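Skarura breakfast table set – README

Hi, and thanks for downloading! This is my little collection of breakfast table pictures, put together over one October at my kitchen-sized desk in Prarnosholm. It started as a list of table layouts for a café menu board and then it just kept growing (I like toast, what can I say).

What's in the folder

There are 2295 pictures in all, sorted into five folders by what the table is mostly about: toast, drinks, cutlery and holders, bowls, and mixed. The mixed folder is the biggest and also my favorite – it's where the toaster shares the table with a bottle or a straw, the way things end up on a weekday morning.

Each folder has a plain text file called notes.txt with one line per picture. I wrote the lines by hand, so expect the odd typo. If you see "Stukby" in a line, that's my name for the layout with the toaster at the back and a drink in front. "Zariņš" is the one with bowls only.

How I named things

I call it "toast up" when the slices are sticking out of the slots and "toast down" when they aren't. Bread on a plate is just "plate". Straws get their own tag even if there's only one, and so does lettering on the backdrop. Labels on bottles stay as they are, I didn't blur or crop anything.

A sample from the mixed folder
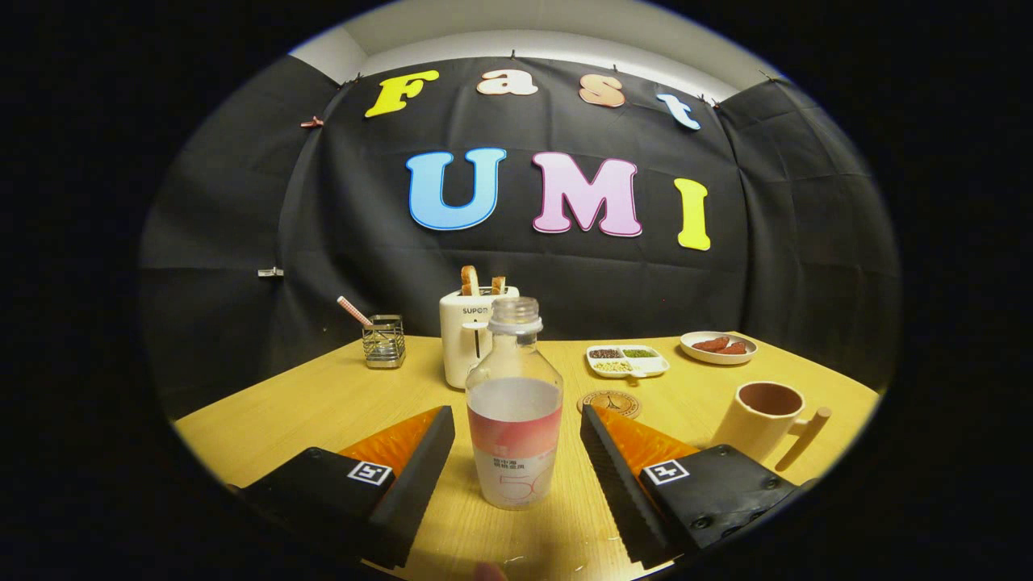 Stukby layout, toast up: white SUPOR toaster with two slices, bottle in front, striped straw in the wire holder, "Fast UMI" letters on the black cloth.

Known problems

The bowls folder has around 40 near-duplicates that I still need to weed out. A few lines in the cutlery notes say "fork" where I meant "spoon" – fixes are very welcome!

Using it

Use the pictures for whatever you like, menus and school projects included. A mention of Skarura would be nice. Version 2 is the current one, and the old notes files won't match it, so please grab both parts again if you have the first version.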